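The Night Bus to Kerekes

The number 632 leaves from behind the market at ten past nine in the evening, and if you have never caught it in August with all the windows down and the driver singing, then I am sorry for you, because it is the best bus in the world.

I was nineteen that summer and I had a job at the far end of it. Kerekes was a bakery, a proper one, with an oven as big as a garage and a yard full of cats, and they had taken me on for the nights without asking me a single thing except whether I could lift a sack. I could! I lifted one there and then, to show them, and Judit Simon, who ran the place, laughed so hard she had to put her cup down.

"Come tomorrow," she said. "Bring an apron. Not a nice one."

So I went home and told my aunt Mekdes, and she looked at me as if I had been made a judge. She sewed, my aunt. She sewed for half the street, christening gowns and curtains and the odd football shirt for the boys at Nemisport, who ripped theirs every week and came round looking sorry about it. Her table took up the whole front room and we ate our dinners off our knees, and I can't remember ever minding.

"Not a nice one," she said. "What does she mean, not a nice one?"

"It'll get flour on it, Auntie."

"Flour comes out."

There was no arguing with her after that. She was already pulling things off the shelf.
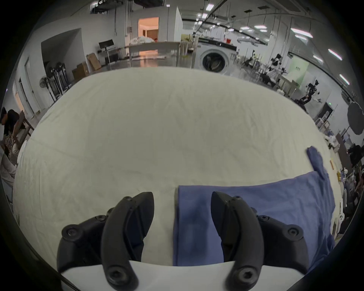

I sat up on the stairs listening to the machine go. It was an old Proline she had bought from a tailor who was giving up, and it made a noise like a small train, and when it stopped I knew she was biting the thread, and when it started again I knew she was humming, even though you couldn't hear it. I fell asleep with my head on the banister. In the morning there was an apron on my door handle with two deep pockets and my name inside the collar, Amanuel, in case some other baker should try to run off with it.

The first night I got everything wrong. I put the rye where the white should go. I let the door bang while the brioche was rising, which made Tibor Borbély come out from behind the oven with his arms spread wide like a man stopping traffic. He was a huge, gentle person and he whispered all night long, on account of the dough.

"It can hear you," he whispered.

"Can it really?"

"No. But walk as if it can."

I have walked that way in kitchens ever since. And what a kitchen that was! The heat came at you like a dog that's pleased to see you. There was flour in the light and flour on the radio, and at two o'clock everything stopped and we sat on the back step with the heels of the first loaves, butter running down our wrists, and the cats came and sat with us in a row. Noémie Perrin did the pastry. She was only a bit older than me and she could fold a sheet of dough so thin you'd think it would blow away, then fold it again, and again, talking all the time about a boat she was going to buy.

"What sort of boat?" I asked.

"One that floats. I'm not fussy."

She had a picture of it drawn on the wall in pencil, over the sink, and every payday she added a bit more. There was a mast by then, and most of an anchor. I said it needed a name and she said names were bad luck before you had the money, but she must have thought it over, because the following week there was a name, Maller, very small, under the rail. It was her grandmother's, she said. Her grandmother had never been on the water in her life and would have hated every minute.

By the end of the month I could shape 100 rolls before the two o'clock bread, and Tibor whispered that they were not ugly. I was so proud I told the bus driver. He stopped singing to shake my hand, at a red light, with the whole lower deck looking on, and a woman with a pram said well done, love, and the man beside her wanted to know what sort of rolls.

I brought some home that morning, in the two deep pockets, still warm from the tray. The sun was just on the roofs. My aunt was up already, pins in her mouth, letting out somebody's wedding trousers, and she couldn't say anything until she had taken out the pins one by one and put them in their tin. Then she took a roll and turned it over and knocked on the bottom of it with her knuckle, as though someone might be in.

"Who made this?"

"I did."

She ate it standing up, all of it, with nothing on it. Then she held out her hand for the apron, shook it hard out of the window, flour going everywhere – over the sill, over the geraniums, over poor Mr Seyoum's bicycle – and told me to sit down while she put the kettle on, and to start from the beginning, and not to leave out the cats.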